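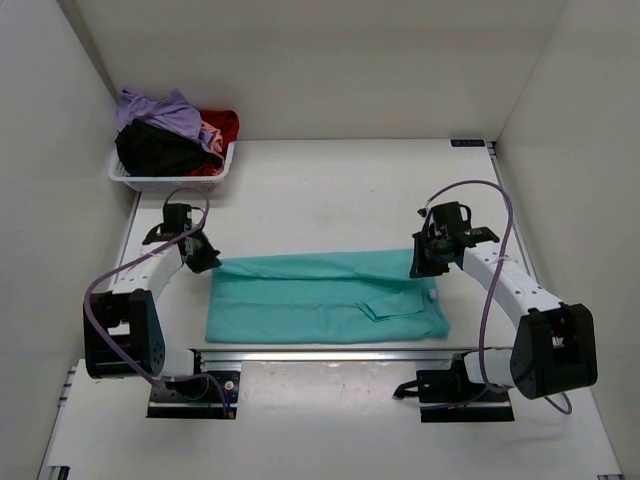 Two arms, a folded teal garment and the laundry basket.

Visit report: Movirum open afternoon, August

Movirum sells a document and records management platform, and once a year it opens its Utlow office to existing customers and resellers. I went to look at version handling and the migration tooling, as we have an ageing Forkden repository to move before the licence runs out.

The first session began at 2 pm. Raíssa Pimentel, who leads the repository team, ran an import of 2000 scanned invoices into a clean instance. Metadata was mapped from a CSV file and 1280 records went through on the first pass. The rest were held in a queue with a reason code against each one - mostly missing supplier numbers. The queue can be edited in bulk, which our present system does not allow.

Retention rules were covered next. They are set per folder and inherited downwards, with an override at document level. Overrides are logged, but the log cannot yet be exported. I asked for a date and was not given one.

The Hrubý connector was shown on a laptop. It writes approved documents back to the finance system and keeps the same identifier on both sides. Check-out locks are released after 56 minutes without activity, and this value is fixed in the hosted edition.

Pricing is per named user, with a starter tier at 990 a year excluding support. Read-only accounts count as named users, so our warehouse staff would need full licences.

A trial instance has been requested. The Forkden export will be tested on the contracts folder first.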